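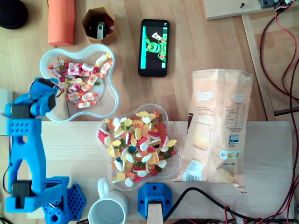

Minutes of the Shared Workroom Meeting, Watcombe Building
March 2021

Present: seven members of the workroom group. Apologies were received from two members of the Dastach team.

1. Minutes of the last meeting
Approved with one correction. The order for shelf brackets was placed with Peñalver, as agreed, and should not have been listed as open.

2. Candy and snacks on the desks
The group talked over whether candy should stay on the work desks or move to the kitchen counter. Most people present wanted to keep it where it is. It was agreed that:
Wrapped candy may stay out on the desks in the clear plastic bowls. The wavy-edged bowls are fine for this.
Unwrapped candy goes in the kitchen, in a tin with a lid.
Snack bags are to be closed or thrown out at the end of the day.
Empty wrappers go in the trash and are not to be put back in the bowl.
The candy fund stands at 47 dollars. The next order will be twist-wrapped mixed fruit again. One member asked for something without sugar and will send a link.

3. Mugs and drinks
Four mugs were found in the workroom after the last cleanup and have been washed and put back in the kitchen. Mugs are allowed on the desks but should be kept away from cables. A request for coasters was put off until the next order.

4. Small items
USB sticks keep going missing. The six-sided open container on the wooden desk will be the place for them, and any stick left lying on a desk should be put there. Members who want theirs back should label them. Other small parts should go in the drawer trays so that the container does not fill up.
Phones left on the desks overnight will be taken to the front office.

5. Desk surfaces
The wooden desktop is to be wiped with a damp cloth only. The spray cleaner that came with the Jadodport order left marks on the shelf by the window and will not be used on wood. The paler board stays on top of the desk as a work surface. Cutting is to be done at the bench by the door. The group will look at whether the desktop needs oiling in August.

6. Other business
The kitchen light has been reported again. The building office has been asked for a date.
Two spare power strips are on the lower shelf for anyone who needs one.

Actions
Candy order: Dastach team.
Labels and marker for the USB sticks: Watcombe front desk.
Price for four coasters: to be brought to the next meeting.

The meeting closed at noon.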